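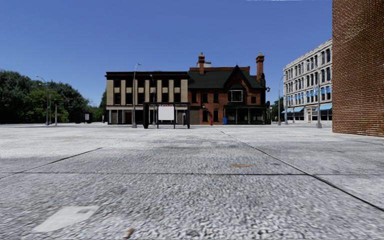
Weathering a resin or die-cast military truck goes faster if the base is planned before the vehicle is painted. Dust on the tires and lower hull has to match the ground the model will stand on, and correcting a mismatch afterward usually means stripping a wash. These steps cover a 1/43 cargo truck on a paved motor pool base. Pale grey paving changes with distance: coarse and speckled in light and dark grains close up, smoother and almost white farther off. At 1/43 the viewer is always some way off, so keep the speckle fine and the contrast low.

Materials

Plaster or fine filler, a flat plastic sheet with raised edges, acrylic paints in light grey, mid grey and buff, a stiff toothbrush, a scribing tool, matte varnish, pigment powder, odorless thinner. The truck used for these notes is the Olvera resin kit. The method is the same for the Harmont die-cast, except that the Harmont needs a coat of primer over the factory finish before any wash will hold.

Step 1. Cast the slab

Mix the plaster to the thickness of heavy cream and pour it to a depth of 5 mm. Tap the underside to release air bubbles. Leave it until it is dry all the way through. Plaster that is still damp inside will darken under paint and then lighten in patches as it dries.

Step 2. Scribe the joints

Mark the joints in pencil first. Cut them with three or four light passes against a steel rule. A single deep pass chips the edge. Real slabs were not always poured on a square grid, and one joint running at an angle to the others will look right. Fill the joints later with a thin dark wash, not black.

Step 3. Base color and speckle

Spray or brush the whole slab light grey. When dry, load the toothbrush with thinned mid grey, wipe most of it off, and flick it from a height of 67 mm. Test on card first. Repeat with buff, using less. If the spots are too large, the paint is too thin or the brush is too wet.

Step 4. Stains

Oil drips collect where trucks are parked, under the engine and the transfer case. Set the unpainted truck on the slab, mark the axle lines, and place stains to suit. Use 2 thin layers of dark brown, each allowed to dry.

Step 5. Match the vehicle

Take the buff from step 3 and thin it heavily. Apply it to the tire sidewalls, the wheel wells and the bottom edge of the cargo bed. Work upward, and stop below the door handles. Motor pool trucks were washed; a heavy coat of mud belongs on a field base. Fix pigment with thinner only — varnish over pigment makes most of it disappear.

Step 6. Attach

Drill each wheel where it touches the slab and insert a short length of wire. Pravutell 553 epoxy holds resin to plaster well. For die-cast tires made of soft vinyl, drill into the hub instead.

Glenys Tapley suggests varnishing the slab before the truck goes on, and I have changed my own order of work to match.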